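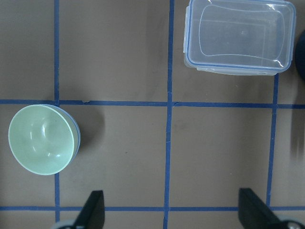

Bavau G2 gripper — six months in, and one bad fault

Posted January 17, 2023 by Renzo Grasso

Short version: good grip, nice fingers, do not trust the hold after a protective stop. Three stars out of five. Was going to be four.

Bought two of these in July for our pair of tabletop arms. We run kitchen stuff all day, bowls, boxes with lids, pans. Blue tape grid on the table so we can write down where things start and where they end up. Nothing fancy.

What I like

Swap took under an hour. The black fingers have angled tips and they get under a thin rim better than the old Jakent set, which just pushed bowls around. Wrist camera sees both tips when they're wide open, so lining up on a part is easy. Plastic bowls, fine. Clip-lid food boxes, fine if you come in square. Software is plain but it works.

What went wrong

Protective stop in the middle of a lift. Arm freezes like it should. Gripper should hold too, manual says so, page 19. Ours let go. Not right away — a short pause, then the fingers eased open and the bowl dropped. First time I figured I had the force set too low. Turned it up. Same thing the next week.

So I went back thru the logs. 262 stops since we put them on, 4 with a drop. Doesn't sound like much. But one of the four was a saucepan with a glass lid, and that one came down on the edge of the table. Lid survived, the table has a dent. Nobody was reaching in. Could of been worse.

All four were on the same unit. The other one has never done it. Swapped the cables between them, the fault stayed with the gripper, so not our wiring.

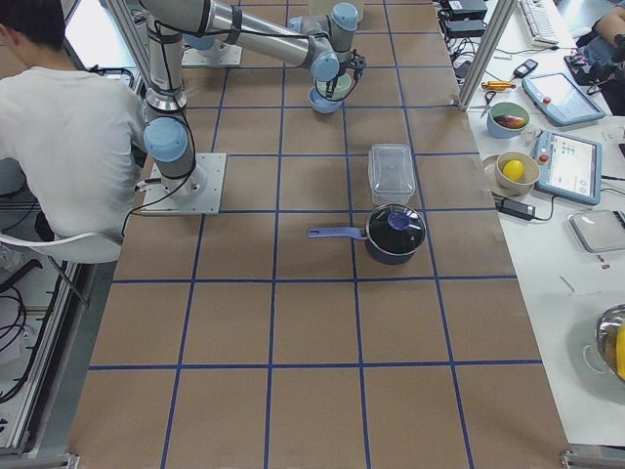

Bowl lift over the grid, saucepan and lidded box further down the table.

Support

Bavau took 2 weeks to answer. Asked for a video, then the logs, then the same video again. Finally got told it's a firmware thing: the hold command times out if the stop lands while the fingers are still closing. Update came by email as a zip file, no notes. Installed it. No drops so far but I haven't run it enough to call it fixed. Also asked if it can happen on an e-stop, and still waiting on that one. That's the answer I want most.

If you own one

Check your firmware before you lift anything heavy or glass. Test it with something soft — start a lift, trip a stop while the fingers close, watch for a full minute. Keep lifts low. Hands out from under the part even when the arm is stopped, and tell whoever sits at the table the same.

Would I buy it again

For light plastic, yeah. For pans I'd look at the Motus, costs more but it has a spring lock so it stays shut with no power. Have not tried the Bassi.

Will update when support gets back to me on the e-stop question.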